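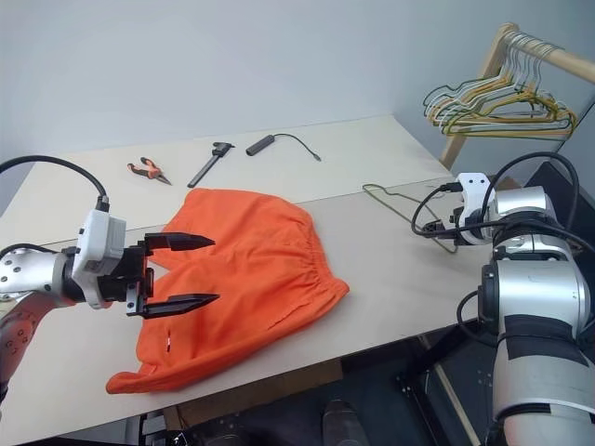

Don't Fire the Laundry Staff Yet, Says Flumness Review of Chore Robots

SKARSIDE, 25 September 2019. Flumness, the buyers' advice service for small laundries and clothing shops, today published its review of machines that claim to handle household and shop-floor chores. Its advice to members is to keep their money for now.

The review, titled "Whose Hands?", looks at 46 claims made in sales brochures and trade show talks over the past two years. Flumness found 5 that it would repeat to a member without adding a warning. None of the 5 involved putting clothes on hangers.

"I have been told every March that next year is the year," said Keith Entwistle, who wrote the review. "Then I ask to see a basket of mixed washing go in at one end and a rail of clothes come out at the other, and the subject changes to software."

Much of the review deals with garments, the work members ask about most. A pair of shorts has no fixed shape. It lands differently each time it is put down, and the waistband pulls one way while the legs go another. A worker sorts that out by feel. A machine with two fingers on each arm first has to decide where to pinch.

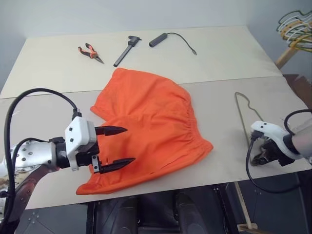 Orange shorts and a wire hanger on the worktable, with a two-fingered gripper open over the fabric.

Flumness does not dispute that two-armed machines can pick up cloth. It questions how much that is worth to a shop with 300 pieces to get out before noon. The review asks sellers to state how many garments were tried, how many kinds, who laid them out beforehand, and how often a person had to step in. Most of the brochures examined answered none of these.

Arnaldo Rocha, who runs the Pamivico laundry and read the review before publication, said his own test would be simple. "We do around 2,000 pieces in a good week. Give me a machine for one of those weeks and don't send anybody with it. If my people are still speaking to me at the end, we can talk about a price."

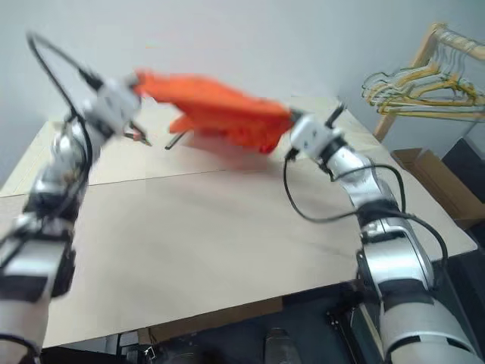 Orange cloth held between two robot arms above the tabletop.

The review is kinder to machines that do one narrow job, such as moving closed boxes or carrying full carts along a fixed route. It suggests members look at those first and treat anything sold as a general helper as a research project.

Flumness will look at the question again when a seller agrees to an unattended trial in a working shop. Two have been asked. One declined and one has not replied.

"Whose Hands?" is free to members. Printed copies can be ordered from the Flumness office at Najafi House, Skarside.

Press contact: Keith Entwistle, Flumness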